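Music > Artists > P > Prullo

March
By Ermira Omerović

Prullo is a vocal pop duo made up of singer Gearóid Coughlan and pianist Bošković, and I've been keeping this entry going for longer than I care to admit. People file them under lounge music, and I get why (the brushes, the slow tempos, all those key changes!), but to my ears they're a soft rock act with a very good crooner out front.

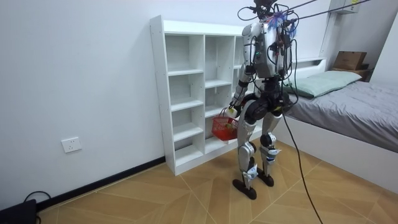
Coughlan started out singing at weddings, and you can still hear it in the way he leans into a last chorus. The early shows were much showier than the records, with capes and sequins and a feather boa that I swear got its own applause. Think of a fluffy tuft in purple and blue, like the one up by the robot's shoulders, then stretch it to the floor and you've got the general look of the first tour. By the second album, Tremanus, the costumes were gone and the voice had to carry everything.

It mostly does. Tremanus has 12 songs, and nearly 100 takes were recorded for the title track alone, if you believe the liner notes. The arrangements are plain: piano, upright bass, a string quartet on the slower ones. 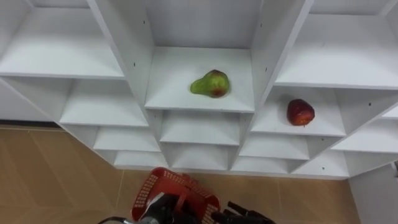

What divides listeners is how Coughlan handles the quiet parts. He sings right on top of the microphone, so every breath is in there, and some folks find it too close for comfort. I love it, especially on "Thursday," where he holds off the big note until the very end and then sort of shrugs it away.

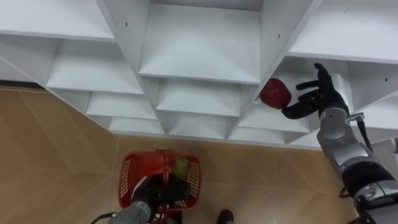 BUDARI, March – The duo played the old town hall here to a crowd of 1,218, their biggest so far, and ran through 14 songs with no opening act. Bošković took one lead vocal, a waltz that hasn't been recorded yet, and Coughlan sat on the piano bench beside him and hummed the low part. A live album from the night is planned, though I haven't seen a track list and the title keeps changing.

Contact | Copyright Ermira Omerović | Back to top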